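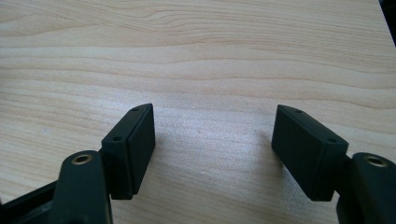 From: Azucena Bañuelos
To: Maihi shop list
Date: October 2025
Subject: Re: Re: gripper fingers, round two (and a question about bushings)

Hi Sajib and everybody,

Sorry for the slow answer, we had my in-laws here all week and the garage was off limits (it was the guest bike parking, long story). I'm going to answer in pieces because you asked a bunch of things at once.

Sajib Pramanik wrote:
> Looks way better than the March version! Couple of questions before I
> print my own. Are you still running the plain holes in the arms or did
> you put something in there? Mine wallowed out in no time and now the
> fingers flop side to side. Also what did you use for the finger blocks,
> and did you keep the two screws per finger or go to one like Farzana
> suggested? I've got a spool of gray sitting here and would rather not
> waste it. And does it still pinch crooked at the tips?

OK so, bushings first. Yes! There are brass-colored ones in the arms now and I am never going back. My plain holes did exactly what yours did. I drilled the printed hole a hair undersize, put the bushing on the end of an old soldering iron, and let it sink in slowly. Do NOT push. I pushed on the first one and it went in tilted, and then the whole arm leaned and I had to print it again, which is a four hour print on my machine. If you have a drill press, chuck up a bolt that fits the bushing and bring it down with the quill while the iron does the heating from the side. Iida showed me that one at the shop and it came out dead straight.

Finger blocks are just regular PLA, dark green because that's what was on sale. I know, I know, Hülya is going to tell me it'll creep if I leave it in the car. She's right, I don't leave it in the car. Arms are the same spool but I sanded the tops and gave them a wipe of the clear stuff that's in the cabinet over the sink, mostly for looks.

I kept two screws per finger. I did try one, Farzana, I promise! It's fine for picking up foam and it's quick to swap, but anything with a bit of weight makes the finger twist around the screw. Maybe with a little locating peg next to it? If you draw that up I'll print it.

Gray will be fine, Sajib. Print the blocks standing up on the back face so the layers don't run across the screw holes. Mine split right there when I printed them flat.

The crooked pinch: better, still there. Fully open they toe in a little and I've decided I like that, it sort of herds things toward the middle. Closing is where I'm fussy about it. The left one gets there first by a whisker and shoves the part over before the right one touches. I swapped the arms left for right and the problem stayed on the left, so it isn't the arms. My money is on the gear mesh down in the body. There's slop in there I can feel with my thumb. I want to try shimming the left gear with a bit of soda can before I redraw anything.

I did leave that thin rim around the inside face of the fingers, by the way. It's there so a pad can drop in flush. I cut pads out of the Valletti rubber sheet from the scrap bin and they hold on with contact cement, except I keep taking them off again to mess with the faces, so half the time there's no pad at all. If somebody has a better idea than contact cement I'm all ears. Double-sided tape creeps, I tried it.

Files: same folder as before, the one called Beris. Ignore anything with "old" in the name, and ignore finger_new_new too, that's from the night I got the mirror backwards and made two lefts. The arm file has the hole already sized for the bushing, so if you're going with plain holes you'll need to shrink it.

One thing I could use help with. The servo hums when it's held closed on something. It doesn't get too hot to touch but it bugs me. Do I back off the target a few counts once it stalls, or is there a nicer way? Iida, I think you did something like this on the Sirnine arm? Even a rough sketch of the code would save me an evening.

I'll have the thing with me next time I'm at the shop, plus the leftover bushings. The bag had way more than I'll ever use so take a handful.

Azucena

p.s. whoever borrowed the small reamer set, I need the second smallest one back please, the rest can wait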